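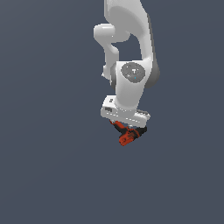
White robotic arm, computer rendering

How to add a relative's name to the Lalaria Memorial Register

The Lalaria Memorial Register lists people who were killed or went missing during the Kekau conflict. Any family member can ask for a name to be added or for an existing entry to be corrected. You do not need a lawyer and there is no fee.

Before you start

Search the register first. Many names are already in it under a different spelling, especially where the original list was taken down by hand. Try the family name alone, then the first name with the village. If you find an entry that looks like your relative but has a wrong birth year or parent's name, do not file a new request. Use the correction form and quote the entry number.

You will need:

Your relative's full name, and any nickname used at home
Year and place of birth
Father's or mother's first name
Last place the person was seen, and the month if you know it
One document or one signed statement

Step 1. Fill in Form 431

Form 431 is the request for a new entry. It is two pages. The online version times out after 10 minutes without typing, so write your answers somewhere else first and paste them in. Paper copies are kept at the Achari reading room, at the front desk.

Leave a box blank if you do not know the answer. Do not guess at a date. A guessed date can end up matched to the wrong person's file, and it takes months to separate them again.

Step 2. Attach your proof

A birth certificate, school record, military book, work card or church or mosque record is enough. Copies are accepted. Do not mail originals.

If all the family's papers were lost, attach a witness statement on Form 437. The witness must have known your relative in person. A neighbor, classmate or coworker is fine. The statement should say how the witness knew them, when they last saw them and where. It must be signed and carry a current phone number.

Step 3. Write the short text (optional)

Each entry can carry up to 100 words about the person. Most families mention work, children and where the person lived. The text is published as written apart from spelling fixes. Names of living people are taken out unless they have agreed in writing.

If you want a portrait with the entry, send a scan with the person's name in the file name. Put a soft pencil note on the back of a paper print. Ink shows through.

Step 4. Send it

Upload everything through the Jivance portal, or bring it to the Achari reading room before 3 p.m. You will get a reference number. Keep it, as staff cannot look up a request by family name over the phone.

What happens next

A reviewer compares your request with the court lists and the burial records. You may be called with questions. If the request is accepted, the name goes online first and is cut into the wall at the next engraving, in October.

If it is refused, the letter will say which detail could not be confirmed. You can send new proof at any time under the same reference number.

Adding a name does not open a missing person case or a claim for compensation. Those are separate offices with their own forms.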